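May, late, kitchen quiet

Well, I said I'd write down the whole tomato business before I forgot how it went, so tea first, and now the diary. It's 10 at night and my knees are telling me about every single trip up and down those basement steps.

So I started the seeds way too early again. I do this every year! I read last May's pages this morning and there I am complaining about leggy seedlings and swearing I'd wait, and then along comes one warm afternoon at the end of winter and I'm down there with the potting mix like a woman possessed. 20 cells of the big pink slicers, a tray of the little yellow ones Tonantzin gave me (her mother's seed, from Cuautle, and she wrote the name on the envelope in pencil and I have managed to smudge it), and then the peppers, which sulked. The peppers always sulk.

Hardening off took forever. Out in the morning, in at supper, out in the morning, in at supper. Wind got two of the slicers on the first breezy day and snapped them right at the soil. I stuck one of the tops in a glass of water on the windowsill and wouldn't you know it, little white roots. I'm calling it a plant. It goes in the ground with the rest.

Maksym came by after lunch with the bags of compost in his trunk and stayed to help me dig, bless him. He thinks I plant too deep. I told him my grandmother buried tomatoes up to their necks and got fruit till the first frost, and he said his grandmother did the same thing but sideways, in a trench, and then we had to try both, obviously. So the row along the fence is my way and the row by the path is his way and we'll see in August who has to make the sauce. I put a stick at the end of his row so I don't forget and claim it.

The ground is better than last year. Still clay once you get down past the shovel blade, but the top is dark and crumbly and there were worms everywhere. All those leaves I hauled in last fall, I guess! I felt pretty smug for a minute. Then I hit the old brick edging with the shovel and jarred my whole arm up to the ear.

Came in at four, washed up, sat down in the dining room and did nothing at all for a while. 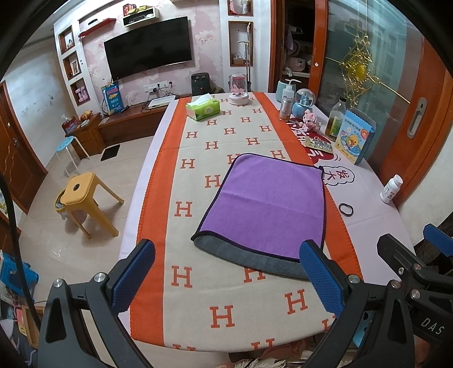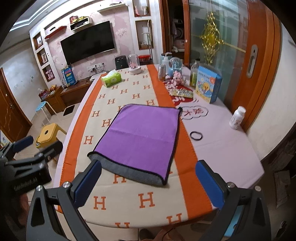 The purple cloth on the table, with my orange H runner.

Atieno called right about then to ask if I had any basil to spare. I don't, I have basil that looks like it's been in a fight. Something is chewing it at night. She says earwigs, I say slugs, and she told me to go out with a flashlight and look, so I did that just now before the tea and didn't see one living thing except the neighbor's cat, who was very surprised. I put down a board for them to hide under anyway. Will flip it in the morning.

She also wants me to go with her to the plant swap over at Drukdale, and I'd like to, only I know exactly what will happen. I'll take six tomato plants and come home with a whole carload of things I have no room for. Last time it was the horseradish. I'm going to be digging out that horseradish until I'm ninety. But Elīna goes too and she always brings those dark purple irises, and I've wanted a clump for years, so I'll probably go. I'll go. Who am I kidding.

Need to write down what went where before it rains and the labels wash off:

Fence row, starting from the gate, pink slicers, and then the windowsill one last so it can lean on the post.
Path row (Maksym's, sideways), pink slicers to the stick.
Yellow ones in the square bed with the marigolds.
Peppers in the pots by the back step where it's hot. If they sulk there I give up on them.
Beans not in yet. Soil's too cold for beans I think, though Bergþóra put hers in last week and says they're up. She's got that south wall though.

I gave everything a good long drink and the hose is leaking again at the spigot end. New washer. I have said "new washer" in this diary so many times I could skip it and just draw a little picture of a washer.

Spent way too much on cages, by the way. I had it in my head I'd use the old ones again, and then I pulled them out from behind the shed and they were more rust than wire. One folded up in my hand like a lawn chair. Maksym says string and stakes are plenty, but he's not the one out there in July with a plant on the ground and a ball of twine in his teeth. I'll use three of the new ones on the biggest plants and see.

It smelled so good out there tonight, though, going around with the flashlight. That green tomato smell that gets all over your hands and turns the washcloth yellow. I'd do all of it for the smell.

Tomorrow: flip the board, washer, call Elīna about the irises, find my other glove.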